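Materials and Surfaces, Session 3: Why stone stains (and what to do about it)

Hello again! Last time I rushed the bit on limestone, so I'll start there. Marble begins life as limestone, which gets buried, squeezed and heated until the grains regrow and lock together. It's still calcite, though, and calcite hates acid. A squirt of lemon will dull a polished patch while you're looking for the tea towel.
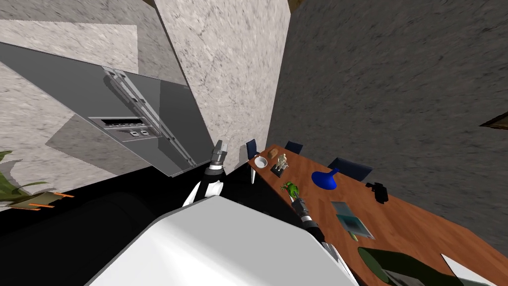
People muddle etching and staining all the time, and I did too when I started at Rinaldi. An etch is damage to the surface itself – the acid has eaten a little of the polish. A stain is something that has soaked in. Before you quote for any job, walk the whole room and write down every surface that might be stone. Next to a big steel fridge like this one you could easily have marble on the wall and on a pillar too, and the part by the dispenser is where I'd look first for splashes. Hard water leaves a chalky ring that gets mistaken for an etch, so feel it with a fingernail. A ring stands proud, an etch doesn't.

Now, sealers. A sealer slows down soaking in. It does nothing at all for etching, whatever the tin says, and I've had that argument with more customers than I care to remember. Put a few drops of water on the stone, wait ten minutes, and see whether it darkens underneath. If it does, it wants sealing.

For oil stains we'll use a poultice (baking soda and water, thick as peanut butter), covered and left overnight. For polishing out etches, start at 400 grit and work up to 3,000. Don't skip grits! Albertina Serrano will show us her way of doing edges after the break.
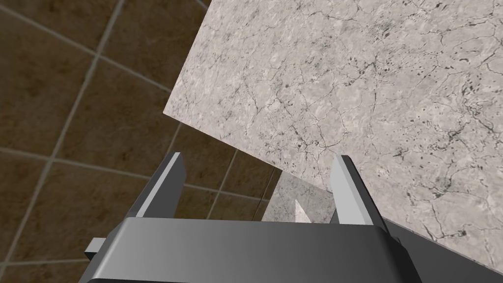
Fig. 2. Pale grey marble with dark veining, brown tiles below.

Reading for next time: the Varen handout, up to the section on granite. Bring a scrap of stone if you've got one, and old clothes.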